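The playoff should be two games

I have followed football in this country for 14 seasons, and still I can't accept the way we decide promotion. One match, one evening, on a neutral field in Pirberg, and everything a club did since December can be gone. 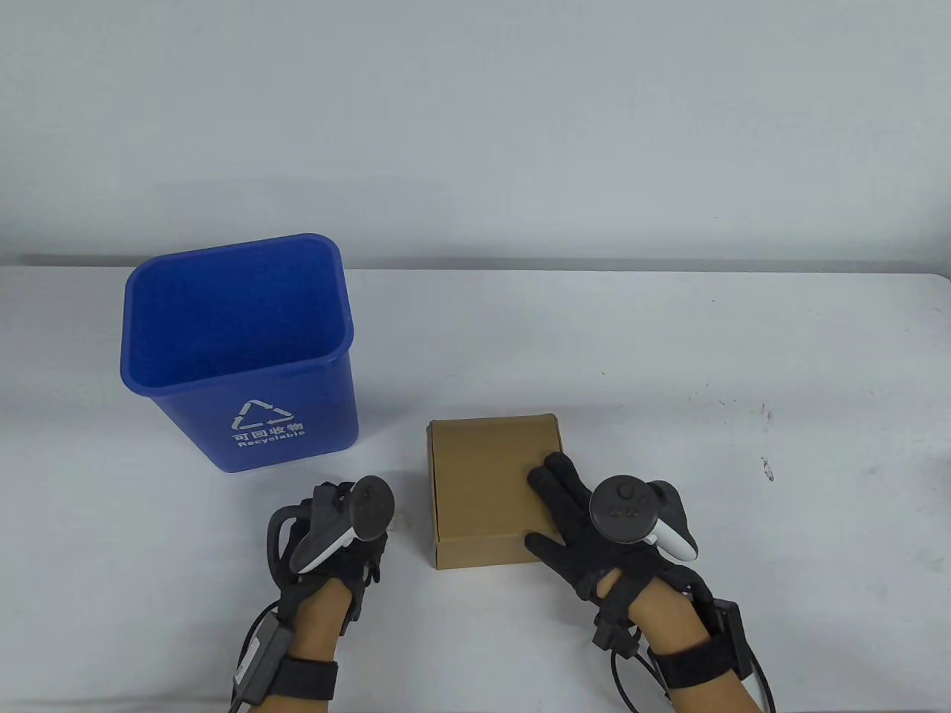
Photo: Lutico

Last month Haberkorn finished second with 71 points. Cadport finished fifth, far behind. Then they met in the final, a defender slipped, and Cadport went up. I don't say they cheated anybody. They played by the rules they were given. It is the rules I am against.
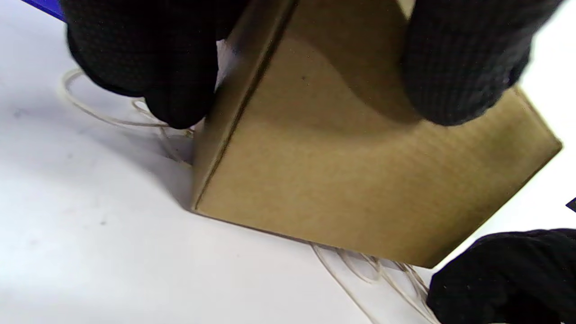
By a guest columnist and season ticket holder
7/16/22

The league answers that a single match brings drama, and drama brings people. I was at this final and the stadium was half full. Many Haberkorn supporters stayed home, for it is 400 kilometers by road and the game started late. With 2 matches, home and away, each town would have its own evening. The smaller clubs would also sell tickets, and they need this money more than the television does.

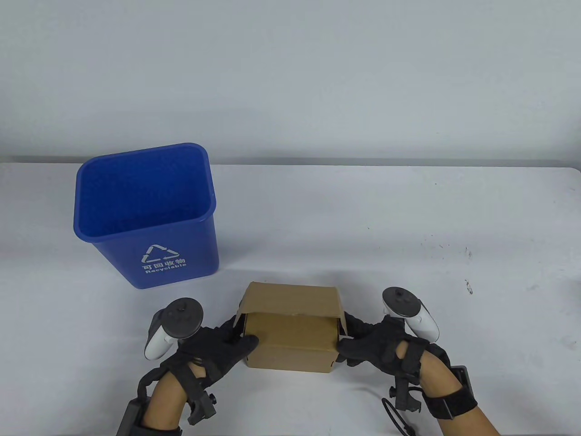 Opinion / Football

Some coaches complain that their players are tired by then. I understand it, but the cup for reserve teams could easily be made shorter. I don't know one supporter who would miss it.
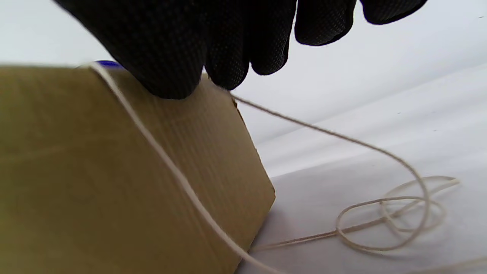

A home leg would also give the higher team something for its work. Let the second match be played on its field, and if the score is level after both, let it go through without penalties. For the goalkeeper this would be a relief, I think. He can wear gloves with a fine pattern of raised dots, like the black one in the photo, and a penalty is still mostly a guess. A season should not depend on a guess – not when there are so many months of results to look at.

The clubs vote on the format again in December. I hope the ones who won this way will also think about the year when they will lose this way.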